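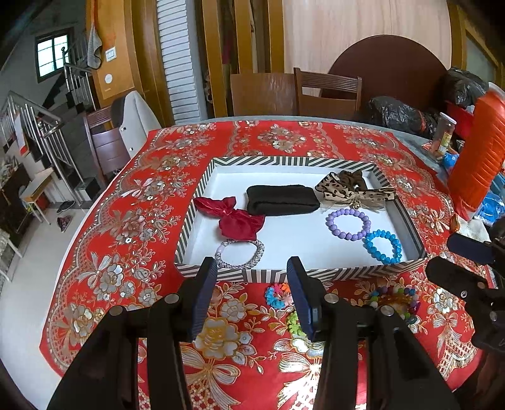

The shoulder cord took me longer to learn than the whole drill manual, one member of the Asuva Air Auxiliary told the unit newsletter, and I would still wear it to breakfast if they let me. Few pieces of the auxiliary's uniform get that kind of affection, and the cord has earned it.

Asuva shoulder cord

The Asuva shoulder cord is a braided cord worn on the left shoulder of the dress uniform of the Asuva Air Auxiliary, a volunteer search and ground support organization with its headquarters in Wundville. It marks the wearer's current duty. Rank is shown separately, on the sleeve, so a junior member on staff duty may wear a far more eye-catching shoulder than a senior officer standing in the next row.

Design

The cord is made of two braided strands joined at a flat loop, which buttons under the epaulet. The front strand hangs across the upper arm and the rear strand passes under it. Both end at the same shoulder button, and on a well-fitted cord the braid lies flat all the way down. Dark blue is the standard color. Silver is used for staff, and a lovely blue-and-silver mix is kept for the color guard.

Early cords had metal tips, which scratched buttons and snagged on seat belts. The present pattern, known as the Pešek pattern after the workshop that first braided it, does away with the tips and finishes each strand with a wrapped knot. Pešek cords are easy to spot by the extra turn in the knot, and collectors are very fond of them.

Wear

The cord is worn with the dress uniform and the mess uniform. It is left off the field uniform, except for the color guard at outdoor ceremonies. Medals or ribbons stay on the left breast as usual, and the lowest point of the front strand must clear the top row. On the mess jacket this leaves very little room - members with a full set of miniature medals often have the loop shortened by a tailor.

A member who changes duty hands the old cord back to the supply office. Silver cords may be kept after a full term on staff but are then for display only.

Bramamar variant

The Bramamar squadron wears its cord on the right shoulder, a custom that goes back to its years as a separate river patrol. When the squadron joined the auxiliary it kept the placement, along with a green thread running through the braid. The thread is hard to see from a distance, but up close it is a handsome touch.

Supply and numbering

Each cord carries a small cloth tag sewn inside the loop, stamped with an issue number. The supply register lists 3896 cords issued, of which 3611 are the standard blue and 87 are Bramamar cords. The remainder are staff and color guard cords. New issues are handed out each October, shortly before the annual dinner in Wundville.

See also: Epaulet; Lanyard; Mess dress; Miniature medal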